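Rules for Working Near a Robot Arm
Brarkbridge Learning Pages: Machines and Safety 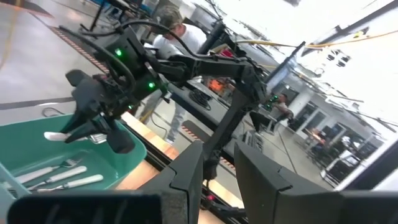

A reader in Mulldale wrote to ask why a robot needs safety rules at all, if it only does what its program tells it to do. The program is one part of the answer. A program can contain a mistake, a sensor can give a wrong reading, and a person can walk into a place where the program did not expect anyone. Safety rules cover all of these cases.

What is a standard?

A standard is a written set of rules that many people have agreed to follow. Standards for robots cover how a robot is built, how it is set up in a room, and how people work near it. A company that follows the same standard as its neighbors can train its workers in the same way.

Before the work starts

The first step is called a risk assessment. People look at the job and list each way someone could get hurt. Sorting forks and knives is a small job, but the list can still be long. A hand could be pinched between two gripper fingers. A fork has sharp tines, and a moving arm could push them toward someone. A person could trip on a cable.

Next, each risk is made smaller. Some risks can be removed, for example by moving a cable out of a walkway. Others are lowered by making the arm move more slowly or press less hard. Warning signs and tape come last on the list. They help, but they cannot stop an arm.

Marking the floor

Tape with red and white stripes is a common way to mark a hazard. At the Maes training hall, the rule for visitors is to stay on the outer side of any striped tape until a trained worker says they may cross.

What do the lights mean?

Many machines have small lights. Green often means that power is on or that things are normal. Red often means a fault or a stop. The meaning can change from one machine to another, so workers read the manual first. A robot that is standing still may be waiting for its next command – it is not always switched off.

The stop button

An emergency stop is usually a large red button on a yellow background. Pressing it stops dangerous movement. Letting the button back out must not start the robot again. A person has to check the area and then give a separate start command.

Keeping records

At Kurnilberg, the stop button is tested before each shift and the result goes in a logbook. The book now holds over 2,000 entries. If a test fails, the robot stays off until it is repaired and tested again.

Words to know

Gripper: the part of a robot that holds things.
Hazard: something that could cause harm.
Risk: how likely the harm is, and how bad it could be.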